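Teaching the Hand Gripper to Pick Up Small Parts: Notes for New Club Members

Welcome back, everybody! Greer Crichton and I have rewritten these notes for September, as last year's version had grown a lot of arrows and crossings-out, and our newer members at the Stiteden robotics club were too polite to complain.

You will need a gripper, a laptop, one practice part and a good half hour when you aren't rushing off to dinner.

First, plug in the gripper and start the recorder program (we call ours Plovthorpe, after a cat). Open the fingers all the way before you do anything else. Then hold the gripper over the table and check the view on your laptop. You want both fingertips showing, with plenty of clear surface between them.
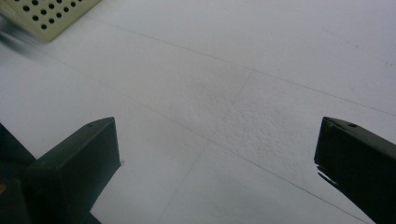 Next, bring the gripper down slowly, slower than feels natural, and stop for a breath just above the part. Close gently, lift, carry it across, set it down and open up again. That whole trip is one run. Press save before you move your arm away, or you'll record yourself reaching for the mouse (I have done this more times than I'd like to admit).

If you fumble a grab, keep going and mark the run "redo" in the notebook. Our goal for the Skutisell meet is 1000 good runs, and we have 947 saved, so please do try to add a few whenever you stop by. Take turns, too! After 2 sets your wrist will want a rest.

When you finish, copy your folder to the shared drive and put your initials on it.

Happy gripping,
Rafferty Thibodeaux

Contact the club | Copyright Stiteden Robotics Club | Back to top

This site uses cookies to remember your settings. Accept / Decline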